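The Case for the Striped Cloth

By Carola Kleinschmidt

Open the third drawer down in Borghild Ljungberg's kitchen and you will find 20 cloths, folded in thirds and standing on edge like records in a crate. Some are older than her children. One has a scorch mark in the shape of a pear. She irons none of them, and she can tell you where every single one came from – a market stall, an aunt, a closing-down sale at a hotel where she once worked the breakfast shift.

"I use the good ones first," she says, pulling a checked one out of the middle. "What would I be saving them for?"

I came to Tidthorpe to write about storage and ended up spending most of two days talking about dishcloths, and I regret none of it! The plain cotton or linen cloth is having a lovely moment. People who gave up paper towels a few years ago have moved on from scratchy multipacks and started caring about weave, weight and, above all, stripes.

Joscha Ackermann has plenty to say about stripes. He runs Lustow, a small weaving shop with seven looms on the ground floor and a kettle that never seems to be off. Blue on white outsells everything else he makes, and he understands why. It goes with any plate. It looks fresh in a kitchen that isn't. And a stripe does something on a crumpled cloth that a printed pattern can't do, because every fold sends the lines off in a new direction.

"A flat cloth is only half the design," he told me. "I always bunch up a sample before I decide. If it looks dull in a heap, I start over."
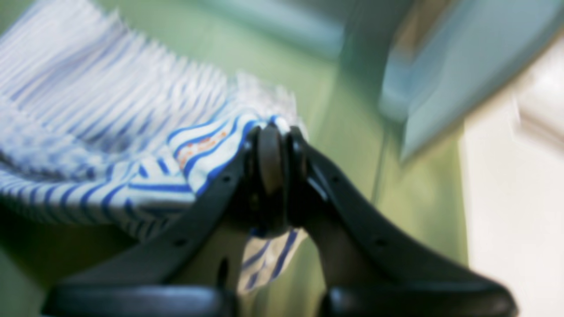

Bold blue stripes on white, bending with every fold.

I tried the heap test at home that night with everything I owned. My gray waffle cloths failed. A faded red-and-cream one from my grandmother's house passed beautifully, and it has been promoted from the rag bag to the oven door.

Then there is the matter of folding. Borghild's method takes seconds: lay the cloth flat, bring in one long side by a third, bring the other over it, then fold the strip in half and in half again. Her neighbor Barnabás Orbán rolls his instead and keeps them in a wide bowl on the counter, which looks wonderful and takes up the exact spot where I would want to put my coffee. The two of them have been arguing about this since May, mostly over the fence.

Both agree on washing. Hot water, no fabric softener (it leaves a coating, and a coated cloth just pushes water around the glass), and plenty of air afterward. New cloths get washed two or three times before they go near a wine glass. Borghild takes each one by the corners and gives it a hard snap before it goes on the line, and I have to say that the sound of it is half the pleasure.

How many do you need? Carola Steinbach, who teaches a home-care evening class at the Buschmann school, suggests two for each day of the week, so that nothing damp ever gets a second shift. One for dishes, one for hands. She asks her students to bring in their worst cloth on the first night, and the class mends what it can – a turned hem, a square of darning, a new hanging loop made from tape.

I went home with three new ones from Joscha's seconds basket, all blue and white, one with a wobble in the weave near the hem. The wobbly one is already my favorite. It's drying over the faucet as I write this, and the drawer below it has finally been sorted, in thirds, on edge.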